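Two-arm bench build, plates and pan lid: cable dress and grip questions
Shared workshop builds > Manipulation

vmoldovan
2 Jun 2019

Bench is up and both arms reach the full mat. The task set is kitchen items: plates from the flat position into the rack, lid off and on the saucepan, mugs on and off the tree. I have two open problems. The first is the cable loop at the right wrist, which hangs wide when the forearm is low. The second is the approach to a plate lying flat, where the lower finger has very little room between rim and mat. 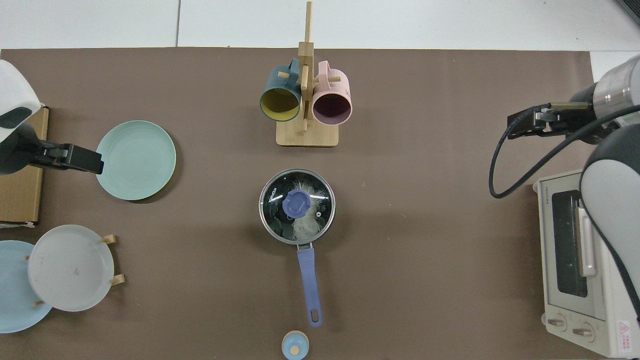 Tudose Workshop, Manipulation Group

Control is a Droklow board per arm, with a shared clock. Log rate is 20 Hz. I know that is low. Comments on the cable are welcome before I drill anything.

fanen_refit

Shorten the loop. If it can swing past the fingers it will eventually catch a handle. Two clips on the forearm and one at the wrist, then run the last joint to both limits by hand and see what goes tight.

vmoldovan

Tried that in October on the old wrist. With the loop short, the connector took the load at full rotation and I lost the cable. I would sooner have slack I can see than strain I can't.

fanen_refit

Then the clip was in the wrong place. Slack belongs behind the last joint, and the connector should see none of the motion. A strain relief bracket is a 20 minute job.

ohmslaw_pete

How are you dividing the work? On ours the second arm mostly got in the way until we gave each one a fixed zone. Right arm has oven and pan, left arm has the rack, and the middle is locked so only one can enter at a time.

vmoldovan

Same split here. The lock is in software and releases when the wrist clears a plane over the mug tree. Rack moves and pan moves can overlap as long as neither arm crosses it.

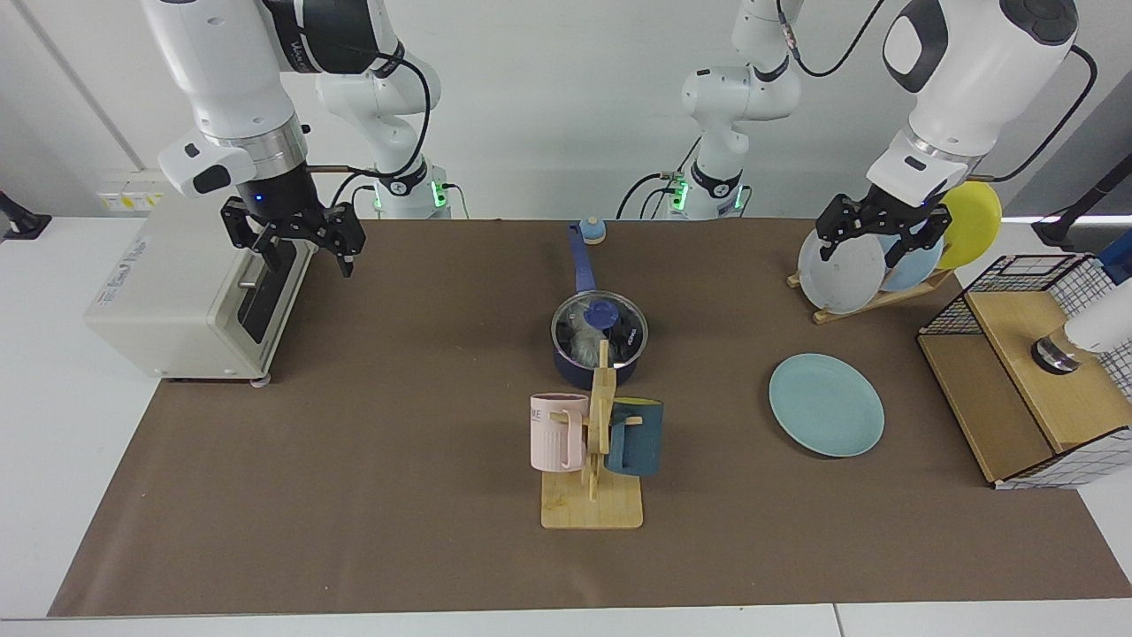
Re: lid grip

gantrygoat

What are you closing on for the lid, the knob or the rim? Glass with a metal rim is slippery for bare fingers.

vmoldovan

Knob. It is round, so parallel fingers get two contact lines at best and the lid can pivot between them. It tilts. I put Bondix pads on one pair for comparison, but I don't have enough runs on them to say anything. 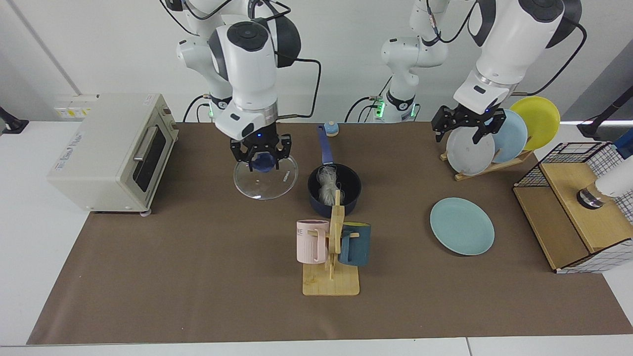

What I do have is a force sweep on bare fingers. Below setting 6 the lid rotates in the grip on the way up. At 7 it holds but the knob gets pushed sideways before the fingers settle, and the pan moves with it. I am leaving it at 7 for now and adding a pause before the lift.

gantrygoat

Pause won't fix a centering error. Your fingers arrive off center and the first one to touch does the pushing. Correct the approach, then drop the force again.

ohmslaw_pete

Disagree in part. The pause is cheap and lets the arm stop ringing. Do both.

fanen_refit

What about the pan itself? If it slides under 7 you need something holding it.

vmoldovan

Considered a fixture and decided against it. The pan has to be movable for the later tasks, and the right arm takes it by the rim. Rim grip is easier than the knob — flat wall, known thickness, fingers straight down.

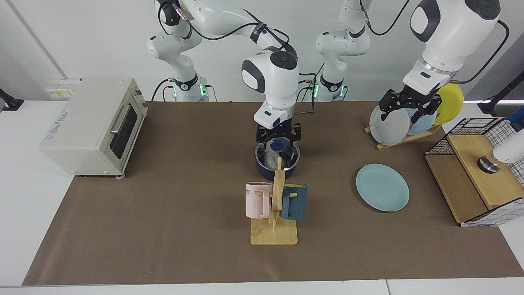
The weak point with the rim is height. A few millimeters low and the fingers bottom out on whatever is in the pan, so the soft filling is there for a reason. The plates in the rack are handled the same way, upper rim only, and the left arm has fewer faults than the right. The log stands at 3,019 grasp attempts across both arms. I'll split it by object and post the table once the timestamps are aligned.

fanen_refit

Split it by cable position too, if you log wrist angle. I still think the loop goes first.

vmoldovan

Wrist angle is logged. Bracket drawing is started, clip behind the last joint as you said. Flat plate approach is still open if anyone has a finger profile that gets under a low rim.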